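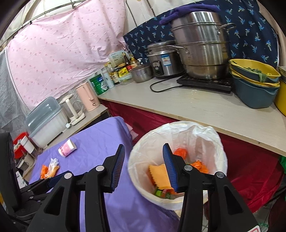

Reading the Flulance restatement

January 10, 2024

The restated accounts for Flulance came out last week, and I have now been through them twice. The filing runs to 619 pages with exhibits. Most of it repeats the original. The part worth reading is note 9, which covers revenue from test kits placed with clinics.

The company sold a desktop analyzer and the single-use kits that go in it. Under the original accounts, a kit counted as sold when it left the warehouse. Under the restated accounts, it counts as sold when the clinic runs it. For a normal supplier the two dates are close together and the choice matters little. At Flulance the kits went to a distributor, Tendivard, which had the right to send back anything unused. Tendivard also had no duty to pay until a clinic paid first.

Anyone who has taken a second course in accounting will know what that arrangement is. It is consignment. The goods have moved and the risk has stayed where it was. The original auditors accepted a letter from Tendivard saying that it did not expect to return any stock. An expectation is a weak form of evidence when the contract says something else, and the contract was in the exhibits the whole time.

The cash flow statement showed the problem before the restatement did. Reported revenue rose in each of the last 4 years. Cash collected from customers was flat. Receivables took up the difference, and the notes explained this as a change in customer mix. I read that line when it was first published and did not follow it up. I held a small position then and sold it for an unrelated reason, so I can claim no credit for the timing.

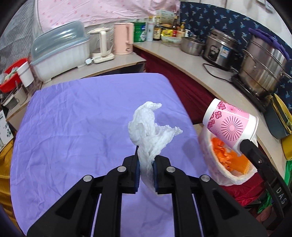 The second item is the license from Farina. Flulance paid for the right to use a coating process and booked the payment as an asset with a long life. The license could be ended by either side on short notice. The restated accounts write it down to zero. There is a side question of whether Farina and Clarno, the lab that checked the coating, were independent of each other. The filing says they shared an address and 2 directors. It draws no conclusion from this, and the lab reports are still cited in the product section without comment.

I would have liked to see the Clarno reports attached. The summary gives an accuracy figure but no sample size, and an accuracy figure without a sample size cannot be checked. The original prospectus had the same gap.

I have not yet worked through the tax note. The deferred tax asset looks too large for a company with no history of profit, and I will post the numbers when I have them.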